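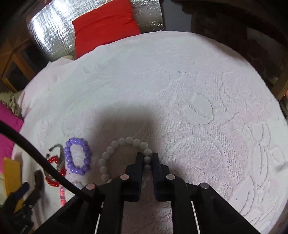 Grethe Laxdal thinks we should stop calling it a robotics club until the students have made a robot do something. She said so at the September review, and I have not found a good answer to it. The plan your grant paid for was to have students record short pick-up tasks with a hand-held gripper, train a model on them, and run it on the school's arm before winter break. We have the first part.

Progress to 2023-11-24

The target was 600 usable recordings. We have 405. Mwanahawa Mwakyusa's group did most of them, on beaded bracelets laid out on a plush white blanket. The students picked that pairing and I argued against it. My worry was that a loop of beads never lies the same way again after it has been handled, and that the raised leaf and flower pattern in the pile would make trouble when the jaws come down low. Both have happened. The students say that is the point of the exercise, and they may be right, but I would have liked to see them manage a wooden block on a bare table first.

Taking hold of the lower edge of a loop works better than going for the middle. A few beads between the fingers is enough. Lifting one bracelet clear of a tangle is still mostly luck, and we throw those recordings out when a second bracelet comes along for the ride. Faraji Lyimo wants to keep them as examples of failure. I have asked him to put them in a separate folder and label them, which he has started doing.

Training

Two runs so far, both on the Lema workstation. The first crashed overnight. The second finished, and the loss curve looked very nice on the slide Faraji showed the parents. I would ask you not to read much into that curve. Nothing has been tested on the arm, and until it has, we don't know if the model learned to pick up a bracelet or just learned the blanket.

Money

We have 800 dollars left. I had meant to hold it for the Wumthorpe meet, but Jörg Teuber says the wrist mount on the arm is worn and I believe him. The mount comes first. If there's nothing left for travel, the students can enter by video.

Before the next report

- Fit the new mount and run the arm with no model at all
- Try the second model on the bracelets, then on some other surface
- Recordings on a plain cloth, same objects

I am not asking for more funds this term. If the arm test goes badly I would rather tell you that in January than send another slide - Grethe has already offered to be in the room for it.

Ayuba Alhassan
Vuvinus Student Robotics

Projects > Student Robotics > Grant Reports
Filed under: Progress updates, Manipulation, After-school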